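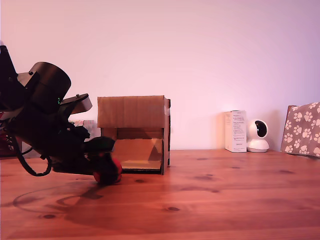 How to Make a Ball Toss Box Out of Cardboard
Posted 16 January 2023 in Rainy Day Projects

I've read a lot of cardboard box tutorials and I distrust most of them. They promise five minutes, they want a hot glue gun, and the finished thing falls over the first time a child breathes on it. I'm also suspicious of anyone who says a box will keep a family busy all afternoon. Mine has never done that. It does give you a decent tabletop game with one small ball and no batteries, and I'll settle for that.

What you need

One corrugated box, roughly cube-shaped. Mine started as a 14-inch carton from Plallora.
A small soft ball, the stitched fabric kind sold for juggling or footbag.
A utility knife with a new blade.
A ruler and a pencil.
Packing tape.
A table you don't mind leaning on.

You'll see paint, felt lining and wooden dowels on other people's lists. I tried the felt once. It came unstuck in August, when the kitchen gets hot, and the box played no better with it.

Picking the box

Single-wall cardboard is fine. Double-wall is supposed to last longer, and maybe it does, but it's miserable to cut and I've never worn out a single-wall box by throwing a beanbag into it. Skip anything with a crushed corner. Tape won't bring a corner back, whatever the video says.

Scuffs and creases on the flat sides don't matter. If you want it pretty, put the worst side at the back.

Cutting the front

1. Tape the bottom of the box shut, inside and out. Press the tape down hard.

2. Choose a front. On that face, draw a level line across, a third of the way down from the top edge.

3. Everything above the line stays. Leave it running the full width of the box. Plenty of guides tell you to cut the entire front away, and then they wonder why the sides bow out.

4. Below the line, mark the opening. I leave a thin strip of cardboard up each side and a lip along the bottom. The lip stops a slow ball from rolling back out, some of the time.

5. Cut with the knife in several light passes. One heavy pass tears the inner layer and you end up with fuzz. Keep your other hand behind the blade, and do this part yourself if the players are small.

6. Run tape over the cut edges if they feel rough.

Open the top flaps or tape them down, as you like. I leave the top open so I can fish the ball out from above.

Choosing the ball

This matters more than the box, and it's where I think most instructions get lazy. A rubber ball bounces off the back wall and comes straight back at you. A ping-pong ball is worse. You want something that drops dead when it lands, so look for stitched panels and a filling that shifts when you squeeze it. If it's slightly squashed after a few years in a drawer, so much the better.

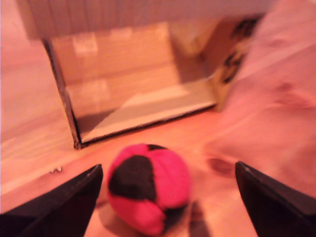 Soft ball with red and dark panels, a little out of round.

The Zeletti balls I bought claim to be "tournament weight," and I have no idea what tournament they mean. They stop where they land, though, and I can't fault them for that. Two colors help if you're playing on a wood table, where a plain tan ball gets lost.

Setting up

Put the box toward the back of the table with a wall behind it. Some people fix it down with double-sided tape. I wouldn't on a finished tabletop. A can of beans inside, pushed against the back, weighs it down well enough.

For beginners, mark a line on the table 18 inches from the opening and have them roll or slide the ball from there. For everyone else, stand 9 feet back and throw underhand.

Scoring

Keep it plain. In the opening and stays in: two points. Hits the front panel and drops onto the table: nothing. In through the top: one point, although my household argues about this and some of us think it should be worth more. I've seen a version with six colored zones and a spinner. I gave up reading halfway through the rules. 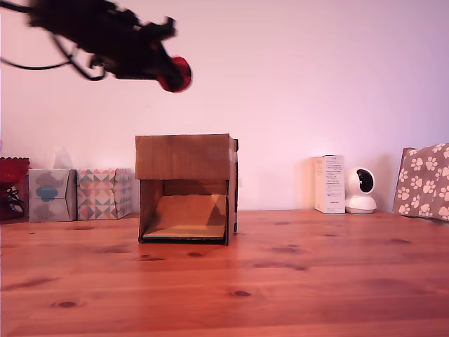 A reader in Otham wrote that she thinks I'm wrong about the lip: "Ours was an inch high and it blocked more good rolls than it saved. We cut it off and just tilted the box back a bit with a folded napkin under the front." I've since tried the napkin. It works on a slide from close in. On a throw I couldn't tell any difference, so I've kept my lip, and you can always cut yours off later.

If the front panel starts to sag, tape a strip of spare cardboard across the inside of it with the corrugations running side to side. Fold the whole thing flat when you're tired of it. Slit the bottom tape first.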